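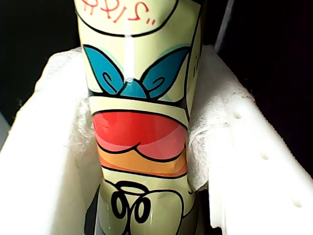

*Still in its tray. Look at those lips!*

April, evening

It came! Six weeks of waiting and it came at ten this morning, when I'd given up listening for the van and gone up to strip the bed. Pramier delivered it, and I take back most of what I've said about them this month. The box had one soft corner and my heart went straight into my slippers, but everything inside was fine, and I have been in a ridiculously good mood ever since.

I made myself have a cup of tea first. Then I got the little knife and slit the tape very slowly, the way my grandad used to open anything from the post, and lifted off the lid. White foam, lots of soft tissue, and there in the middle of it that great daft face. I laughed out loud, on my own in the house. The photos on the Stojanovska site were good but they made the green look much stronger. It's a lovely pale thing, somewhere between cream and the inside of a cucumber, and so shiny that I kept getting a white stripe down the front wherever I stood with the lamp.

What I hadn't expected was how much I'd like the blue part. I bought it for the mouth (of course I did) but the blue shapes have a little black curl in each of them, like a fern just coming up, and I must have looked at those for ten minutes before I looked at anything else. They could be a bow or a pair of wings. I've decided on wings today and may decide on something else tomorrow.

The red is a proper red too, going pinker lower down. I've been let down by reds before. The Uria mug on the landing was meant to be scarlet and it's the colour of tinned tomato soup, though I'm fond of it now.

Cost of all this, for the record, as I promised I'd write down what I spend this year: £166 with the postage. That is a lot of money for a tiki mug I shall probably never drink out of. It's also the whole of the jar from the Trirmont car boots, so it has been paid for in old jigsaws and other people's casserole dishes, and I don't feel bad in the least. 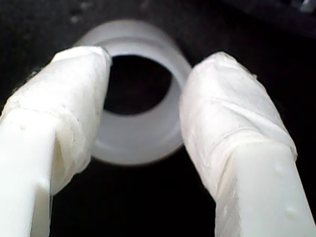
*White plastic ring, against the dark.*

I haven't worked out the ring. I had a look through the order email in case it was mentioned and there isn't a word in there about it. It might be nothing to do with the mug at all, this house is full of bits of plastic that might belong to something important. I've made a note to write to Stojanovska and ask, and until I hear back I'm not throwing it out. I threw out a little washer once and the coffee pot has dribbled from that day to this.

Lunch was beans on toast at the desk because I couldn't be bothered to go far. Then I had the big think about where it's going to live. The kitchen shelf is out, too much steam and too much of me reaching for the pasta with my elbows. The front windowsill would be glorious in the mornings but I don't trust the cat up there. That leaves the bookcase in the back room, second shelf, if I move the atlases down and give the Uria one a spot beside it. I'd love to see the two of them together! They'll look like a pair of rowdy uncles at a wedding.

I measured the shelf. Measured it again after I'd had a biscuit. There's room, only just, and I'll have to take the little brass bell away, but I never really liked the bell. 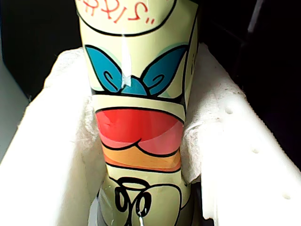
The lettering at the top is my other favourite bit, all loose and brushy, a lovely bright red, as if it had been done in one go by somebody in a hurry to get to a party. I do love hand lettering. I tried copying the R's on the back of the gas bill and mine look like garden chairs. Might get the proper brush pen out at the weekend and have a real go, because the S is a beauty and would do nicely on birthday cards.

Also like the orange under the mouth more and more. I keep thinking it's a chin.

Rang my sister at six and talked about it for far too long. She asked what it was for. I said it was for looking at, and she said right, and told me about her boiler.

Things to do: move atlases, dust shelf, find felt pads for the bottom, write to Stojanovska about the ring, keep the foam tray in case I ever move house. And put the clean sheets on, the bed's been bare since ten o'clock.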